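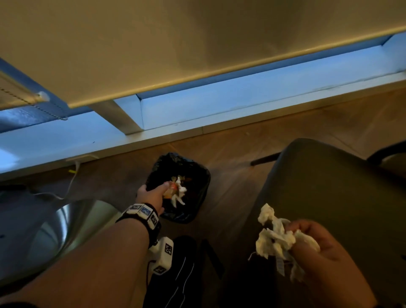

Stutham caps vacation rental checkout chores at two

7 Dec 2020

Visitors to Stutham will soon be able to leave their vacation rentals without first mopping them. The town council voted Monday night to limit the number of chores a host can demand of departing guests, after a fall in which the subject took up more meeting time than the bridge, the budget and the geese.

Starting with the new year, a host in town may ask for two things at checkout and no more. The ordinance leaves the choice to the host. Taking out the trash is expected to be popular. Anything beyond that becomes a "request," a word the ordinance defines as something a guest can ignore without losing a deposit. Hosts who keep money over an undone request can be fined $300, the same penalty the town charges for keeping a goat without a permit.

The rule grew out of a complaint filed in September by a family that had rented a two-bedroom cottage on Skelwood Lane for a long weekend. They paid a cleaning fee. They were then handed a laminated sheet with 13 tasks on it, among them stripping the beds, starting the first load of towels, descaling the kettle and sweeping the porch "toward the hedge." They did all but the kettle and were billed for the kettle.

The family mailed the sheet to the town clerk, who put it in the council packet, where it was widely enjoyed. Other guests sent in their own. One asked visitors to rotate the mattress. Another, from a host who plainly had been let down before, covered both sides of the page and used the word "again" in nearly every line.

Lagman, the booking company that handles most of the rentals in town, told the council in a letter that it had no objection to the cap but would prefer that the word "chores" be replaced with "departure steps." The council thanked the company for its interest and kept "chores."
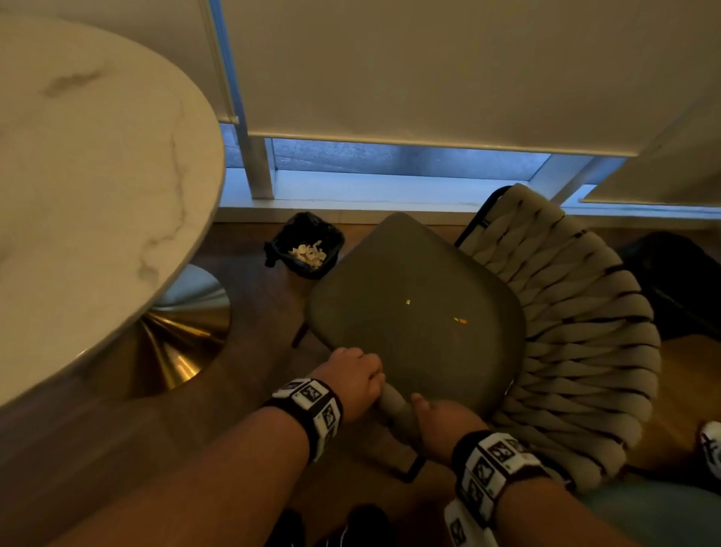
Hosts turned out in force to argue that the rule misunderstands their business. Several said that a cleaner who has a few hours between one party and the next can't also be expected to work out where the living room used to be. Guests move things. A molded chair that belongs between the round marble-topped table and the woven lounge chair will be found on the patio, or in the tub, and putting it back takes time. One host wanted furniture left out of the count altogether, along with what she called "ordinary wiping," meaning the little yellow specks that turn up on a seat and that the last person to sit there might reasonably be asked to deal with.

The council was sympathetic on furniture and unmoved on wiping. Under a late amendment, returning a chair or table to its starting place won't count as a chore, provided the guest was the one who moved it and one person can lift it. Sofas are chores. So are specks. A motion to settle the status of folding cots was tabled until spring.

There was also some talk about fees. Cleaning charges in Stutham run from nothing at all to more than a night's stay, and a few speakers wondered aloud what the higher figure was buying if the guest was already on the floor with a sponge. A host with a place near the water replied that it was buying the part of the cleaning that visitors never see. Asked which part that was, he said it would take too long to go into.

The ordinance covers 26 licensed rentals inside the town limits. It doesn't reach the cabins up the Garden road, which sit in the county and where, according to one speaker, guests are still expected to split their own kindling and then some for the next people. County officials haven't said whether they plan to take up the matter.

Enforcement will be by complaint only. The town has roughly one and a half employees available for this sort of thing, and neither the whole one nor the half one will be inspecting kettles. Guests who think they've been overworked can fill out a form at the clerk's office and should attach a copy of the list.

Hosts have until the end of the month to turn in their two chores for approval. The first to arrive, on Tuesday morning, read "1. Trash. 2. Everything else." It was sent back.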